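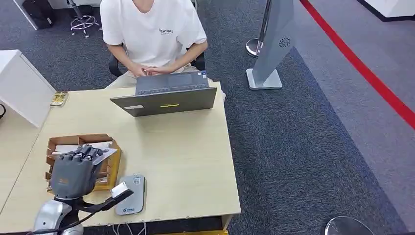 Grerard has put its front desk robot back to work after a week of finger trouble, and the fix was mostly cleaning, re-zeroing and one new cable tie. The machine, which staff call Kamel after the software it runs, sorts visitor paperwork and display cards at the company's Trelley office. It had been missing its grip since early July. Dariusz Wieczorek, who looks after the cell, did the work in two mornings with the desk still in use. The right way to test a hand, he says, is over the stuff it has to handle, so the checks are done with the fingers hanging over the open cardboard tray of papers, yellow folder or card on the one side, what looks like a card reader or payment terminal left flat on the desk next to it. Someone sits across with a laptop the whole time.

The fault was dull. Fingers closed fine on thick things, then stopped short on single sheets. First guess was a worn tendon. Wrong. The finger zero had drifted, so the controller thought the hand was more closed than it was and quit early.

"You look for the expensive part first, everybody does," Wieczorek said. "I had the replacement in the basket already. Then I ran the open and close test and the numbers were off by the same amount every time. Worn parts don't do that."

He reset the zero on each finger, one at a time, hand open and nothing touching. Then the joints got wiped down. Paper dust is the main enemy in this kind of cell, it packs in around the pivots and turns gray and sticky. No oil goes on - oil just grabs more dust, and it ends up on the paperwork.

The restart log shows 2,000 open and close cycles run with no load, overnight, before anything was put in front of the hand. After that came 174 picks from the tray. Two failed, both on the same bent sheet. Wieczorek threw the sheet out and called it good.

Cards took longer. The organizer has narrow slots and the hand has to come in high, stop, then lower a fingertip between the dividers with out clipping them. The old approach point was taught before the desk got moved, and it was low. 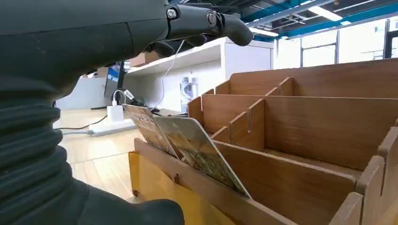 The hand over the card organizer at the Trelley office.

The approach point has now been raised and saved under a new name, and the old one deleted so it can't get loaded by mistake. That happened once in the spring. The arm runs slow for the last stretch down to the cards and will stay that way for now.

Ita Duggan, who runs the front office, said the slow speed is fine by her. "It was quick before and it knocked cards over. I'd take slow." She did ask for the power cables behind the organizer to be tidied up. That is on the list, not done as of press time.

Cable on the hand is the other open item. A thin white one hangs below it, and Wieczorek wants it held closer to the wrist before the desk goes to full hours. His worry is a snag on a divider when the arm turns. A tie went on at the elbow end, the hand end is waiting for a softer clip from Sesusum, the supplier. Until it comes the wrist is limited to 64 degrees of turn in software, enough for the tray and all but the far slots.

The bellows cover on the lower arm was checked for splits while the machine was stopped. None found. It was vacuumed with a brush head, low suction, folds opened by hand.

New routine going foward, taped inside the cabinet door:

- Wipe finger joints with a dry cloth at close of day.
- Run the open and close test each morning before the first visitor, write the numbers down.
- Re-zero if any finger is off. Don't adjust the grip force to make up for it.
- After anyone moves the desk or the organizer, re-teach the approach points. All of them.

The last one is in red marker. Duggan says the desk has been moved more then once for deliveries, and the robot was not told, so to speak. Tape marks for the desk legs are going down on the carpet.

Kamel is back on mornings only, 9 to noon. Full hours depend on the clip. Sesusum has given no ship date, and Wieczorek said he will print a temporary one if it drags on past the end of the month.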